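Opinion > Mobile Networks > Device Compatibility

Carriers Should Publish What They Know About Phone Compatibility

By Reiko Ueda

3 min read
Last updated: September

A customer who brings a phone to a new carrier is usually asked to type its serial number into a web form. The form replies with a yes or a no. When Omgate closed its older voice network, 3,037 customers in the Stalcombe service area learned that a yes had covered data only. Their phones could load a page but could not place a call.
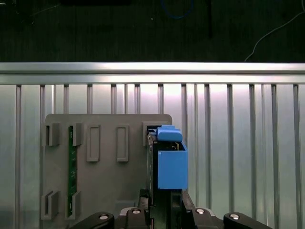

Aluminum panel and rail, with cables behind.

The carrier's position is that band support was stated correctly. That is so, and it is insufficient. A handset may receive all seven of a network's frequency bands and still be refused voice service, as calling over 4G also depends on software settings that the carrier must approve for each model. Customers have no means of checking that approval for themselves.

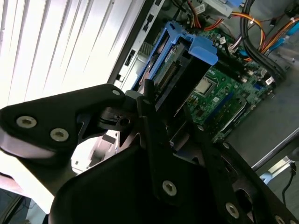
Photo: Krishnan / Stalcombe Desk

Omgate should publish its approved list in full, by exact model number, with separate entries for data, voice, text messages and emergency calls. Ola, a smaller carrier in the same region, has done so for six years. Its list is plain, and it is corrected when a software update changes the result. 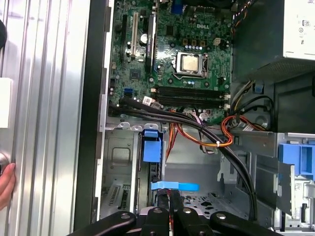
What a Fair Rule Would Require

Regulators need not dictate which phones a network accepts. They should require that a refusal be explained in writing within seven days, and that a customer who relied on a mistaken yes may leave without a fee.

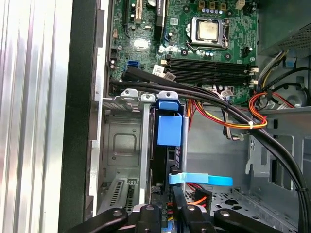
Carriers will object that such lists are costly to maintain. The information already exists in their own systems, where it is consulted each time a phone registers. Making it public would require modest effort, and the customer would have it before signing a contract.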